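3 物品与袋

3.1 物品的范围

本节讨论的对象是住户家中零散存放的小件物品，以及用来归拢这些物品的软袋。前一节已经说明，Pramham 片区的住户很少为小件物品准备专门的容器。抽屉满了以后，剩下的东西通常放进手边现成的袋子，挂在门后或者搁在柜底，过一段时间再整个拿出来翻找。袋子在这里同时承担三种用途：临时收纳、搬运和丢弃前的暂存。三种用途之间没有清楚的界限，住户自己也常常说不清某个袋子目前属于哪一种。

我们登记的物品共 500 件，来自 57 户。原先联系的住户为 68 户，其余各户或者中途搬离，或者没有交回登记表，分析时不再计入。登记表由住户自己填写，填表时把袋中物品全部取出，逐件写明名称、颜色和大致用途，再放回原处。对名称写得含糊的条目（例如“小红杯子”“旧电池”“塑料的那个”），由 Cheng-en Mok 与笔者分别归类，结果不一致时再打电话向住户询问。

归类时沿用 Bhattacharjee 的做法，先看外形，再看用途。外形分为圆柱类、杯碗类、扁平类、条状类和不规则类。用途一栏允许空缺。之所以把外形放在前面，是考虑到物品在袋中能否被看见、能否被摸出来，首先由外形和表面决定，用途的影响要到取出之后才显现。一节电池和一支口红在袋底的表现很接近，尽管它们在家中本来应当放在不同的地方。

3.2 杯碗类

杯碗类在登记表中件数不多，但是住户提到它们的次数不少。这类物品有开口，有内腔，放在软袋里会占去一块固定的空间，袋壁贴着它的外侧起皱，别的小物又容易落进它的内腔。几户住户写道，以为已经丢失的耳塞、纽扣和螺丝，后来都在杯子里找到。

透明或半透明的杯碗类给登记带来一点麻烦。住户对材质的判断很不统一，同样一只厚壁的红色杯形物，有人写玻璃，有人写树脂，也有人只写“亮的”。图1中的一件即属此类，杯口略向外张，口沿圆钝，颜色偏橙红，口沿以下较窄处有浅浅的竖向棱面。仅凭外观难以确定材质，本文在表中一律记作“半透明硬质”，不再细分。
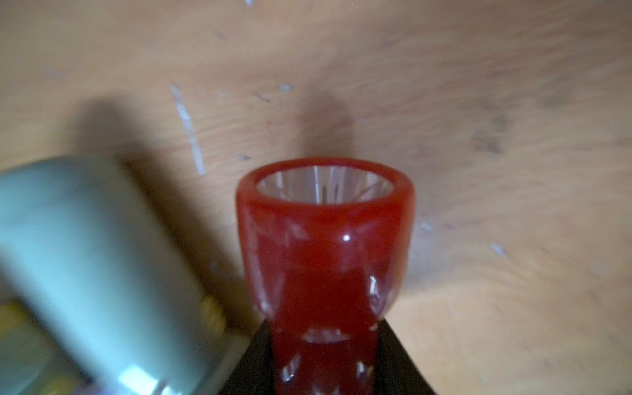
图1 浅色木面上的红色半透明杯形物，杯口内可见带棱面的透明内腔。

内腔的反光是辨认这类物品时值得留意的地方。从杯口往里看，看到的是几道竖直的白亮反光和细的暗线，与外壁均匀的红色差别很大。如果物品在袋中只露出开口的一小部分，住户看到的可能是发亮的内腔，也可能是红色的口沿，两者给人的印象不同。有一户在登记表上把同一件物品写了两次，一次写“红盖子”，一次写“玻璃珠”，电话核对后才知道是同一只小杯。此类重复条目已经合并，500 件的总数是合并后的结果。

承放面的情况也应当说明。我们建议住户把物品倒在浅色、平整的台面上登记，浅色木纹面最为常见。木纹本身有深浅变化，旧台面又多有细划痕和污迹，白色的细屑落在上面并不醒目。对于颜色鲜明的物品，这些都不妨碍辨认；对于米色、浅黄色或透明的小件，住户漏记的情况明显多一些。有的住户登记完毕后擦桌子，才在碎屑里发现一枚透明的鞋撑卡扣，又补写在表末。这种补写的条目我们照样收录，并在备注栏标出。

3.3 袋的种类与开口

住户所用的袋可以粗分为薄塑料袋、布袋和介于两者之间的无纺布袋。薄塑料袋几乎都是购物时得来的，表面多有印字或图案；布袋有一部分是赠品，例如 Grodura 店庆时派发的小提袋，在几户家中都见到过，已经洗得发软。无纺布袋常用来装成套的物品，如缝纫用具和充电线，混放的情况较少。

比起材料，袋口的形态对取放的影响更直接。我们把袋口形态归为四种。第一种是立口，袋口向上敞开，四周有一定高度，这种形态通常要靠手提着或者靠袋中物品撑着才能保持。第二种是塌口，袋口倒向一侧，上层袋壁盖住下层，物品的一部分露在外面。第三种是折口，袋口的一边抬起，另一边折进去，开口的宽度不定。第四种是扭口，袋口或袋身拧在一起，须先解开才能看到里面的东西。

同一个袋子在一次取放中往往会经过几种形态。住户把袋子从挂钩上取下时，袋口多为立口；一放到台面上，软的袋壁失去支撑，很快变成塌口或折口；伸手进去翻动之后，又常常在袋身上留下扭转。因此登记表中“袋口形态”一栏的填写时间必须固定。我们要求住户在放稳袋子、尚未伸手之前填写，这一点在发放登记表时逐户作了口头说明。

塌口与折口的区别，有时连登记者自己也拿不准。
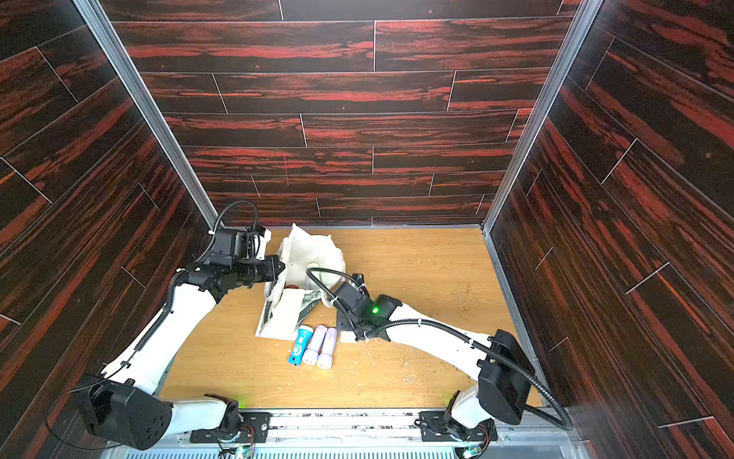

判断的标准最后定为看袋口边缘：边缘有一段离开台面并保持抬起的，记为折口；边缘全部贴着台面或贴着物品的，记为塌口。这个标准不涉及袋子的材料，也不要求测量高度，住户在自己家里可以直接使用。Cheng-en Mok 曾经提出增加一种“半立口”，试填后发现各户对它的理解差别太大，没有采用。

袋口抬起的一边如果有手捏住，开口会稳定得多。多数住户习惯用不常用的那只手捏住袋口一侧，另一只手往里取物。捏的位置偏高，开口窄而深，便于往里看，却不便于伸手；捏的位置偏低，开口宽而浅，手容易进去，袋底的小件又会随着袋壁的牵动滚到边角。年纪较大的住户更愿意先把袋子放平，再把袋口一点点往后翻，露出一件取一件。这样做花的时间多，掉落的物品少。

袋中只剩一件小物时，情形又有所不同。袋子没有重量压着，手一牵动，整个袋子会在台面上滑动，物品则留在褶皱里。住户对此的处理办法五花八门，有人把袋子倒提起来抖，有人隔着袋壁把物品捏住往口边推。隔着袋壁推的办法对圆钝的物品有效，对带尖角的物品容易把薄袋顶破。有两户因此在登记表的空白处写了抱怨的话，其中一户写的是：“袋子比东西还难弄。”

3.4 圆柱类与电池

圆柱类是登记表中住户最没有把握的一类，里面以电池为主，另有笔帽、胶卷盒、润唇膏和几种线轴。电池之所以集中出现在软袋里，与回收的习惯有关。片区内的回收点设在 Ziltell 大楼底层，只在星期六上午收取，住户平时把换下来的电池随手放进一个袋子，攒到一定数量再送去。问题在于新电池也常常放进同一个袋子，外观上看不出哪些用过，哪些没有。

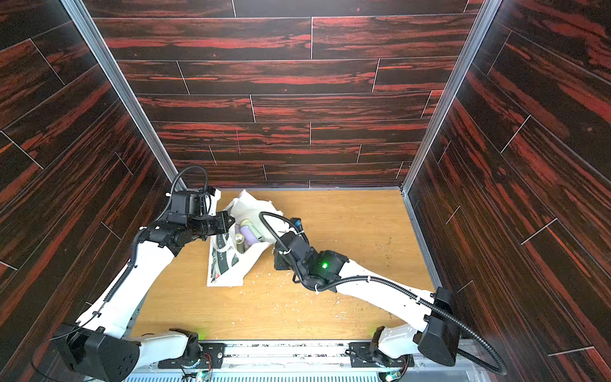 图2 白色塑料袋的敞口内有三节圆柱形电池，两节淡紫色，一节金色。

颜色在这里帮了一些忙。电池外皮的颜色往往比较鲜明，落在白色袋壁上很容易看见。图2中的两节淡紫色电池并排靠在开口的上部，金色的一节在它们的左下方，三节都露在袋口里，不必翻动即可看到。如果袋身是深色，或者袋壁的印刷面恰好翻在里侧，辨认就要慢一些。印有黑色图案和文字的塑料袋尤其如此，黑色的笔画与深色电池的端部混在一起，住户需要伸手拨动才能分辨。

颜色能够帮助住户找到电池，却不能说明电池的状态。同一颜色的电池可能来自同一包，也可能是先后买来的同款。住户中有人用胶带在用过的电池上缠一圈，有人把用过的一头朝下放，后一种办法在软袋里完全失效，袋子一动，朝向就乱了。缠胶带的办法最可靠，坚持下来的住户却很少。有一户从 2 月开始改用两个袋子，一个印字一个不印字，分别放新旧电池，到我们回访时仍在使用。

圆柱形物品在袋中有成对并列的倾向。袋底的褶皱形成浅槽，圆柱顺着槽的方向滚入，停下后彼此靠拢。住户取物时常常一次带出两节，在登记表上写成“一对电池”，归类时须拆成两条。如果袋壁已经扭转，槽的方向也随之改变，电池可能横在袋口附近，也可能被夹在扭转处以下，从外面只能摸到硬的一段。对于后一种情形，我们建议先把扭转处松开，再往外取，强行拉扯会把薄塑料撕出裂口。

袋子破裂在登记表中并不少见。裂口大多从提手根部或袋口边缘开始，沿着封边往下走。破了的袋子住户不一定更换，理由是还装得住。裂口有时反而成为新的取物口，住户从那里伸手比从原来的袋口更顺手，小件也从那里掉出。这样一来，“袋口形态”一栏就难以填写。我们的处理是，裂口与原袋口相连的，按一个开口记录；裂口独立于原袋口的，另在备注中写明位置，形态仍按原袋口填写。

3.5 取出之后

物品取出后在台面上如何摆放，住户之间差别很大，登记表没有对此作出规定。从回访时的观察看，杯碗类一般立着放，开口向上；圆柱类横放，常常靠着袋子或者别的物品，免得滚动。空袋多数留在原处，摊在台面中间，登记完再把物品往里放。留在原处的空袋会占去台面的大部分，后取出的物品只好放在边上，掉到地上的多是这一部分。

放回时的顺序与取出时的顺序没有明显关系。住户通常先放大件，再把小件一把拢起来倒进去，杯碗类的内腔由此又装进了别的东西。有几户在登记之后把物品重新分了袋，这在研究上造成一个困难：登记本身改变了存放方式，第二次回访见到的袋子已经不是原来的袋子。对这几户，本文只采用第一次登记的内容。

台面上留下的碎屑也曾引起我们的注意。旧袋子里的碎屑来源很杂，有纸屑、线头、脱落的印刷层和说不清来历的白色细粒，往往在物品全部放回之后仍散在台面上。登记表没有给碎屑留出栏目，少数住户仍然写了“渣子若干”。这类条目不计入物品总数。

关于时间，住户自报的单次登记用时大约 2 刻钟，包括取出、填写和放回。自报的数字只能作为参考，不少人中途接电话或者去照看炉灶，没有扣除。袋口为扭口的各户普遍觉得费时，原因主要在解开这一步，填写本身并不比别户慢。立口各户的用时最为接近，折口与塌口之间看不出稳定的差别，下一节按外形类别分别列出时，将这两种形态合并处理。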